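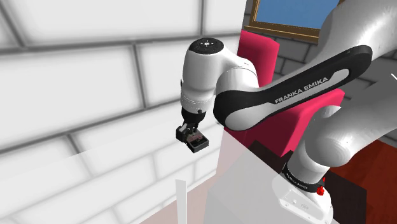 A robot arm in a computer-made room. The name on the long part of the arm is FRANKA EMIKA.

Kids' Corner > How Stuff Works > Out and About

What Happens at a Robot Open Day?

Every September, the robot lab at Bramden opens its doors and lets in 150 visitors, plus whatever they are eating. If you have never been to one of these days, you might expect robots that walk around and shake your hand. Sorry. Most of the robots at Bramden are arms. They have no head, no legs and no opinions about your shoes.

They are still worth the trip.

First stop: the pretend room

The first robot you meet at Bramden is on a screen. It lives in a simulation, a kind of computer world where engineers can try things out. The room it lives in has brick walls, a window and some very pink furniture. The robot has never sat on it. Robot arms are not built for sitting.

Why bother with a pretend robot when you could have a real one? Think about learning to ride a bike. Now imagine that every time you fell off, the bike cost as much as a car. A pretend robot can bump into a pretend wall all afternoon, and somebody just presses "start over."

The people who run the simulation call it Ostach. Before the last open day, Ostach had played through 3,108 practice tries at picking things up. Plenty of them were terrible. The engineers keep the terrible ones too, and they will show you the worst if you ask nicely.

How does an arm move?

Bend your elbow. Now turn your wrist. Those are joints, and a robot arm has them too. Each joint has a motor to turn it and a sensor that tells the computer how far it has turned. The bottom part, called the base, stays put. The far end does the fussy work.

At that far end is the gripper, which is the robot's answer to a hand. Some grippers pinch. Some use suction, like a polite octopus. A gripper doesn't know what it is picking up unless somebody gives it a camera or a sensor and a program that makes sense of what comes back. Without those it would squeeze an egg and a rock exactly the same way. You can guess which one complains.

Second stop: the real thing

After the screen, you go through to the Nwosu Room, where a real arm works behind a yellow line on the floor. Stay behind the line. The demonstration takes 5 minutes, and the arm's job is to move 3 foam blocks from one tray to another.

Yes, you could do it faster. Your little brother could do it faster. But the arm will do it the same way at lunchtime, at midnight and on your birthday, and it won't ask for a snack.

Sometimes it drops a block. Grown-ups say "oh!" and kids cheer. Then the engineers have to work out why something that went fine on the computer went wrong on the table. Real blocks can be squashy or slippery, and a simulation only knows about squashy if a person remembered to put it in.

Try it at home

Ask a friend to close their eyes and be the robot. Put a cup on the table (a plastic one, please). Now tell your friend how to pick it up, using only words like "left," "down" and "close your fingers." Saying "just grab it" is cheating.

Words to know

Simulation: a pretend version of something, run on a computer.
Joint: a place where an arm bends or turns.
Gripper: the part that grabs.
Base: the part that holds everything else up and gets no thanks.

© Cutby Kids | Contact us | Back to top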